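Zanov Bench Notes
14th July

Writing down the rules we use on the pick-and-place bench, a post at a time, after several people asked. We're a small shop. Your risk assessment comes first and nothing in this thread replaces it.

Rule 1. The person who starts the program is the person who walked the cell. If you get pulled away between the walk and the start, walk it again. It takes under a minute on a bench this size.

Rule 2. Speed stays in the reduced setting until a new program has made 3 clean cycles in a row. A cycle where you had to touch anything doesn't count, and neither does one where you meant to touch something and didn't.

We used to write "a few cycles" on the sheet. On the Tannous job that meant one cycle to the day shift and ten to the evening shift. Put a number on it.

Rule 3. Grip force goes on the setup sheet, with the part name and the finger set. If you change fingers, the old force number is crossed out, even if the new set came out of the same box.

Rule 4. Start low on force and work up until the part stops slipping in a shake test. Then stop. Ours caps at 55 percent for anything soft. Going over that needs a second signature.

Someone asked why we bother with a cap on a small gripper. Small grippers still pinch. We treat closing fingers as a hand hazard at any setting, and so does our insurer.

Rule 5. No reaching in to straighten a part while the arm is enabled. Hit stop, straighten it, step back, reset. Yes, this is slow -- it's supposed to be part of the cycle estimate, and if your estimate doesn't include it, fix the estimate.

Rule 6. Finger pads get looked at every 1,000 cycles and after any crash. Look for shine, nicks and glue. Isurska, our second bench, runs dusty parts, so they also wipe pads at every shift change.

Rule 7 is the wrist camera. Check the view before the first pick and again after a finger change. You want both tips in it and enough of the work surface to judge where the part sits.

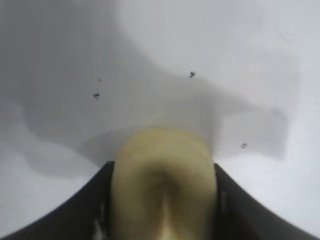
For rule 8, a grip check means looking at contact on both sides, and one good side isn't a pass. With the yellow piece there's no gap showing between it and either black finger, so the contact box can be ticked. The force box can't. You don't get force from a picture, so that one stays blank until you've read it off the controller and written it down.

Rule 9. Marks on the work surface get noted before you run anything that uses vision. A dark speck on a white surface can pull a detection off the part. If it cleans off, clean it. If it doesn't, mask it and write down that you masked it.

Same goes for shadows. Lock the lamp position and mark the base with tape. We lost most of a day in October to a lamp someone had moved a few inches -- the Pistari parts all looked wider than they were.

Rule 10. Keep the setup sheet at the bench, on paper, and keep the old versions for 3 months. When a job comes back you'll want to know what changed.

Blank copy of the sheet goes up tomorrow, once I fix the column widths.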